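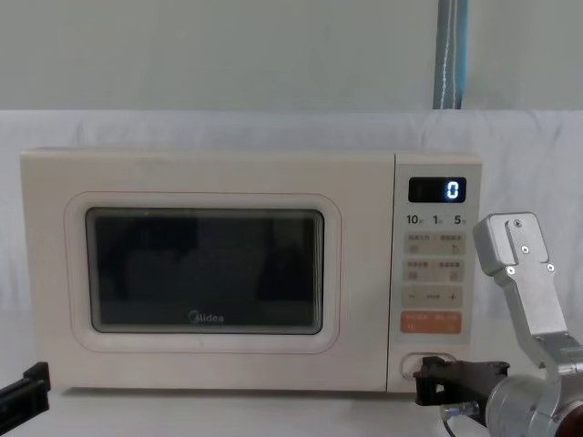

奶油色的叮一声

家电专题 2021年9月2日

我搬进现在这套房子的时候，厨房里留着一台黑色微波炉，机身上有一层摸起来像砂糖的油。房东在电话里介绍它，用的是介绍传家宝的语气。我用它热了一个冬天的饭，到二月的某个晚上，转盘停了，灯还亮着，一碗排骨汤在里面接受单面照射，左边滚烫，右边结着油花。我站在厨房里把汤喝完，喝到一半换了个方向，开始想换一台的事。

换微波炉这件事本来用不着想。它在家电里的地位大约等于雨伞：坏了就买，买了就忘。可是这几年走进卖场，你会发现微波炉那一排货架悄悄变了颜色。从前是黑的，后来是不锈钢的，好像每个热剩饭的人都在经营一家小餐厅。现在是奶油色的，圆角，门上鼓出来一圈框，显示屏缩成窄窄的一条，下面几颗米色按键低眉顺眼地排着，唯独一颗橘红色的，像是全家唯一肯大声说话的亲戚。

它们很好看，我先承认这一点，免得后面的抱怨显得刻薄。摆在白桌面上，后面再垂一块白布，一台美的微波炉能摆出护肤品的派头。它的任务仍然是昨天的茄子。

关于“奶油”二字

我去逛过一家叫Dristau的家居店，店里卖的东西有一半你叫不出颜色。店员纠正了我两次。我说“米白”，她说那是“燕麦”；我说那就“燕麦”，她说刚才那个是“燕麦”，这个是“奶油”。我对着两只电水壶看了很久，像在机场接一对双胞胎。

奶油色的好处，店里的宣传册写得很含蓄，大意是让厨房有温度。厨房其实一直有温度，夏天尤其有。我理解他们想说的是另一回事：租来的房子，瓷砖是前任房东挑的，橱柜是前前任房东挑的，台面上有一道不知道谁烫出来的印子。这些你都动不了。你能做主的只有放在台面上的东西，于是大家在一台微波炉身上倾注了本来该花在一整间厨房上的感情。

这种感情是要打扫的。黑色机器宽容，它替你瞒着；浅色机器什么都记下来，而且当着客人的面念出来。酱油溅上去是一个点，咖喱溅上去是一段往事。门框那一圈凸起尤其爱收藏东西，湿抹布从上面滑过去，沟里的灰纹丝不动。我后来用棉签，蹲在地上，给一台家电掏耳朵。

Cesosora出过一款专门擦浅色家电的湿巾，一包50片，包装也是奶油色的，放在微波炉旁边，成了另一件需要擦的东西。

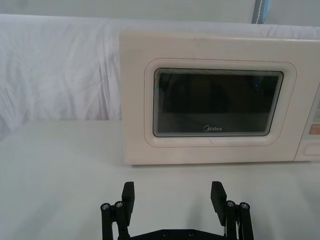

按键之谜

过去的微波炉有两个旋钮，一个管火力，一个管时间。火力那个，我敢打赌大多数家庭从来没拧过。时间那个拧起来有弹簧的阻力，热一杯牛奶的刻度比米粒还窄，手一抖就成了热一只鸡。

现在改成按键了，写着10、1、5，后面各跟一个小字，我年轻些的时候完全可以不戴眼镜读出来。想热多久，自己凑。这大概是成年以后我唯一还在坚持的心算训练：三分半，按三下这个，再按三下那个，按到第二下电话响了，回来忘了数到哪，取消，重来。往下还有成排的功能键，每一格都印着小字，一格里塞着两桩差事。我问过身边不少人用过哪几个，得到的回答惊人地一致：都用橘红色那个。

一个朋友管这叫“民主的结果”。她家的微波炉用了五年，别的按键上还看得见出厂时的光泽，常用的那颗已经磨得发亮，是另一种亮。她说有一次母亲来住，认真读完说明书，用“蒸鱼”功能蒸了一条鱼，全家很震动，鱼也很好吃，然后再也没有人用过。那本说明书后来垫了桌脚。

我倒是对加减号有好感。减号在左，加号在右，中间一个小小的词，像一对夫妻带着一个沉默的孩子。热饭热到最后几秒，觉得差一点，按一下加号，这种微小的权力在别处很难得到。

还有那个“0”。不用的时候，黑色的小屏右边亮着一个0，白白的，孤零零的，半夜起来喝水也看得见。早些年的机器显示时间，停过一次电以后就永远闪着十二点，直到报废。0比较诚实，它不假装知道几点。我有时候路过看它一眼，觉得它在等我说点什么。

顶上放什么

说明书说，顶上什么都不要放，散热。这句话在每一本说明书里都有，而我从来没有在任何人家里见过一台顶上什么都没放的微波炉。它的顶面太平了，平得像一份邀请。面包、降压药、外卖送的筷子、一只等着配对的手套、去年的挂历。长辈家里还会先铺一块钩花的布，布上再放这些，算是给杂物买了地毯。

店里的机器没有这个问题，因为顶上已经先有了住户。

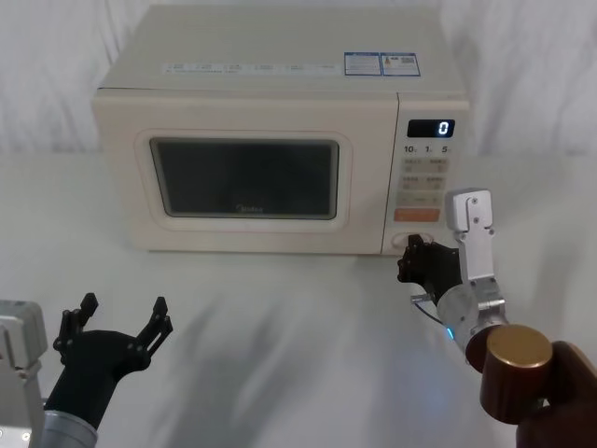
贴纸撕不撕，是一道家庭关系题。我认识一对夫妻，一个主张到家就撕，另一个主张“万一要保修呢”，争执的结果是每张撕了一个角，卷着，粘灰，两边都不满意。主张留的那一位还给出过一套理论：能效标识上那几道颜色，是整间厨房里最鲜艳的东西，撕了可惜。我觉得这话有几分道理。花了大力气把厨房弄成燕麦和奶油，最后靠一张能效贴纸提气色，也是一种风格。

真要撕，别用指甲。吹风机吹热了，从一角慢慢揭，残胶拿食用油擦，再拿洗洁精把油擦掉，再拿干布把水擦掉。做完这一套，你会对贴纸上原来印的是什么产生迟来的好奇。

我试过把杂物从顶上请走。办法是在Nakajima买了一个架子，架在微波炉上方，号称离顶面留出15厘米。架子装好的第一天很体面，放了两个罐子、一盆假的薄荷。一个月以后架子满了，那15厘米里也塞进了东西，正好是一沓外卖单加一盒茶的厚度。我不怪架子。

它到底占多大地方

买微波炉的人都量过宽度，很少有人量门。门往左开，左边是墙，开到一半磕住，碗要侧着身子出来，汤不肯侧。我搬进来之前的那台黑机器，右边贴着冰箱，左边贴着墙，活像坐在经济舱中间那个位置。深度也容易看走眼。从正面看，它是一张和气的脸；从上面看，它往后延伸出去好大一块，再加上插头和后面要留的空隙，半张台面就没有了，切菜得去别处切。

我切菜的别处是餐桌。餐桌上的东西于是搬到沙发扶手上，沙发扶手上的东西搬到了我不愿意讨论的地方。一台家电进门，整个家往后挪一格，跟地铁上来了一个拖箱子的人差不多。

有人因此提议干脆不要微波炉。小锅、蒸屉、明火，一碗饭热出来粒粒分明。我信，我也试过，试了一个礼拜，洗了一个礼拜的小锅。提议的那位朋友后来换了工作，晚上九点到家，家里也有了一台，奶油色的，她管那个颜色叫“香草”。

我最后买的就是奶油色。下单前我对自己说是因为尺寸合适。送来那天我把台面清空，把它摆正，退后几步看，确实像杂志。然后我从冰箱里端出半盘番茄炒蛋，没盖盖子。

近期文章
·电饭煲的内胆，和它后来的一生
·Drellisen的盘子为什么叠不齐
·抽油烟机下的谈话
·一个人的洗碗机，两个人的洗碗机
·冰箱门上的磁铁考古

投稿与联系：请见本刊“联系我们”页 | 版权所有，未经许可不得转载 | 返回顶部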